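Stillness, the desk-side cell: setting up the simulated half

Posted May 6, 2020

Welcome to the gallery page for Stillness, which is the name my cell got on its first weekend and has never managed to shake. It's one arm, one two-finger gripper, one wrist camera, and a simulated twin of the whole lot that runs on the old computer under my desk. The twin is where I do all the boring setup before I let the real arm near anything I'd be sad to break.

I build these for Thaler, a tiny shop in Kekville that makes fixtures for other people's machines. Mostly I look after what we've already got, and mostly that means fiddling with the gripper. Samran Luangrath did the wiring and most of the first mounting plate, and he answers my messages at hours I won't mention here. Thanks, Samran!

A few of you wrote after the last gallery asking how I set up the grip on the twin, so this one is heavier on words than usual. Sorry in advance – or you're welcome, depending.

I always start with the finger gap. The sim stores it as a plain number from 0 to 992, and that number means nothing at all until you tie it to the real fingers. So I close the real ones on a gauge block, read the number off the controller, close the simulated ones on a block the same size, and write both down on the same line of the notebook. Then I do it again with a bigger block. If the two lines don't agree I go looking for the mistake in the finger model first, and it's nearly always there (last July I had the pads a hair too thick and spent a whole evening blaming the motor).

After that comes force. Stillness runs at 50 percent for anything hard and a lot less for thin stuff. In the twin I cheat a little and start low, then creep up until the object stops sliding when I tip the wrist. You'd be surprised how often the first number that works is the one I end up keeping.

Objects next! I like cups for this, because a tapered wall is a rotten thing to hold between two flat fingers. The grip that looks lovely near the rim lets go down low, and the other way around. Handles make it worse, since the weight isn't in the middle anymore and the whole cup wants to roll toward it.

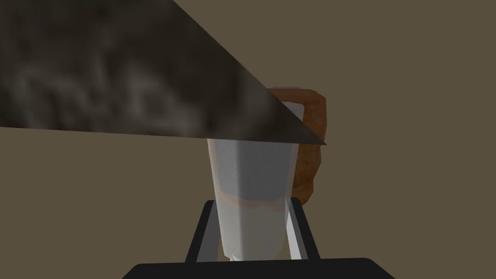

The camera mount is the other half of the job, and the half I used to skip. On the real arm it sits on a bracket from Jarnora, held by two screws that love to back out. In the twin it's only a position and an angle in a text file, so it never moves, and that's exactly how the two drift apart. Now I check the real bracket every time I change fingers. A dab of thread locker, snug it down, then a paint pen line across the screw head and the bracket so I can see at a glance if anything has turned.

To line the views up I park both arms in the same pose, grab a still from each, and flip back and forth between them on the monitor. I look at the fingertips and the edge of the palm and leave the background alone. When the tips stop jumping I'm done. It took me 70 tries the first time and now it's usually a cup of coffee's worth of work.

Then there's the care list, which lives on the inside of the cabinet door. Wipe the finger pads with alcohol. Feel for play in each finger with the power off. Run a full open and close and listen. Blow the dust out of the palm. Re-read the gap numbers on the gauge block, and if they've wandered, fix the offset in the real controller and leave the twin alone. I broke that last rule once and ended up with two wrong machines instead of one.

My log is up to entry 202, and a good chunk of those entries just say "pads again." They do wear, mostly at the top corners, and I swap them in pairs even when one side still looks fine.

Still on my list for the cell: a better cable clip at the wrist, a second set of fingers with softer pads, and a script that copies the offsets into the notebook for me so I can quit squinting at my own handwriting. Samran says he has a clip that'll fit. If you've got a similar setup and a neater way of matching the finger gap, drop me a note through the contact page – I'd love to see it.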